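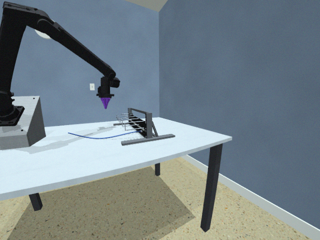 Can one person collect useful examples for a cable task in simulation, without a real arm? In my experience one person is enough for a small set, provided that the tool lets you throw away a bad attempt quickly.

Review of Lurkora, the simulation package for recording demonstrations

I have used Lurkora since February, mostly for a task with a blue cable and a rack with metal prongs. My colleague Liya Lencho recorded with me, and we kept 113 demonstrations in total.

The good side first. Resetting takes one key, and the cable starts in a new position each time. This saved us many hours. The wall and floor textures can also be changed between attempts, so the policy does not learn only one room. Replay is smooth and you can cut the waiting time at the start of an episode, which I did often.

The thin cable is the weak point. When I pulled it fast, it sometimes went through the table, and such an episode must be deleted by hand. I wrote to support on Friday and Olga Montecinos answered the same evening with a smaller time step. It helped, but the simulation became slower, and with slow motion my hand gets tired after 30 minutes.

I also do not like the export. It writes files in groups of 10 and the labels for success are in a separate table. Seidu Darko, from our lab, made a small script to join them. A paid product should do this itself.

The manual is short but correct. Please read the chapter about camera placement before you record anything. I read it after, and had to repeat 2 days of work.

My rating is four stars of five. I will renew the license.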